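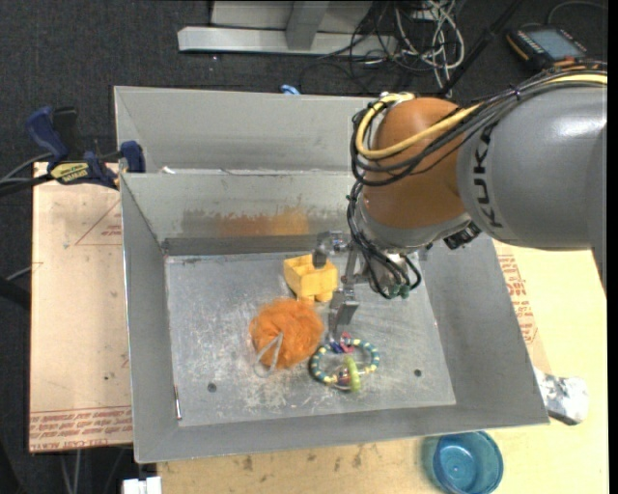

A fuzzy orange ball, a boxy yellow toy and a beaded ring in a gray metal bin

Washing thrift store toys in bulk — what can go in together?

Posted by Mahfuz Khan, 5 Oct 2025

I run a small toy shelf at the Manby community center. People drop off used toys and families borrow them for two weeks at a time. Over the summer I let the cleaning slide and now I have 50 toys to get through before they go back out. Most are plush, the rest are plastic blocks, rattles and a few bead rings.

We have one front loading washer and no dryer. My questions are mostly about the plush. Can I wash them all on cold in mesh bags, or do some need to be done by hand? Several have no care tag left. And is there something I can use on the plastic that doesn't leave a smell? I tried a lemon spray in July and the blocks smelled of it for weeks.

Jeanine Van Beek

Cold, gentle cycle, mesh bags, low spin. Fill the washer halfway and no more. Squeeze each toy first. If you feel a hard lump it could be a battery box or a music box, and that one gets surface cleaned with a damp cloth and a drop of dish soap. Same for anything that feels like it is stuffed with beans or foam crumbs.

No tag usually means treat it as delicate. Check the seams before washing, not after — a small hole turns into a washer full of stuffing.

Drying is the hard part without a dryer. Press them in a towel, then lay them on a rack with a fan on them and turn them morning and evening. A thick bear can take 2 days. If the middle still feels cool when you squeeze it, leave it longer.

For hard plastic I use warm water and unscented dish soap, then rinse well. Bead rings get the same, but don't soak them. Water gets inside the beads through the string holes and stays there.

tudose_dad

just put everything in the dishwasher top rack, works for me

Jeanine Van Beek

Solid plastic blocks, fine, if the heated dry is off. I would not put plush in there, or anything with stickers or batteries.

Mahfuz Khan

Thanks. I found a music box in one of the rabbits, so that one is getting the damp cloth. Starting the first load tonight with 10 of the small ones.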